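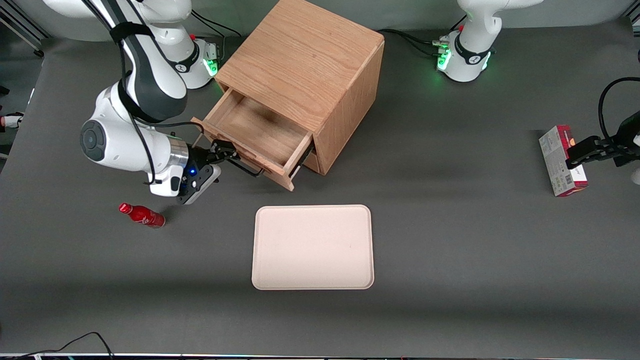

Saturday, August 29, 2020

Every January I am told that this will be the year a machine tidies my kitchen. The promise has come from Plerik, then from Kobzar, and most lately from a firm called Erkodow, whose brochure has the word "effortless" in it four times. My kitchen in Brulutley remains as I left it.

I don't doubt that a robot arm can pull out a drawer. I have watched it done, and the first time it is quite a thing to see. What I doubt is the jump from there to "it can put things away". A drawer in a small wooden cabinet on a clear dark table is a fair place to begin. Mine sticks in damp weather, holds 42 teaspoons and a broken whisk, and has to be lifted a bit to the left before it will move at all.

Then there is the matter of what goes where. A bottle lying on its side is a small job for a child of five, who knows it wants standing up, or throwing out, or handing to a grown-up. The machine has to be taught each of those, and taught again when the bottle is a different shape. Kobzar's sales people told me their arm had practised one drawer 835 times. I asked how it got on with a second drawer and was offered a coffee.

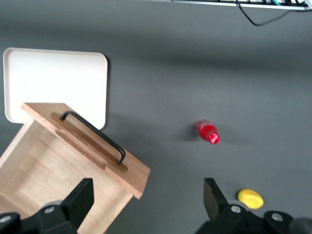
Erin wrote in after my last column to say I had the wrong end of it, that her dishwasher can't clear a table either and she would fight anyone who tried to take it away. Fair enough. But the dishwasher was never sold to me as a pair of hands. It does one thing in a shut box, and I do the loading.

Shop floors are a better bet, I admit. The same part turns up in the same place for 8 hours and the floor is kept clear. Even so, the packing firm up the road paid over 700 pounds a month to hire a Plerik arm and still has a man standing beside it – he picks up what it drops.

I would like to be wrong, mostly on account of the ironing. Until then I shall go on shutting my own drawers, with my hip, while carrying the plates.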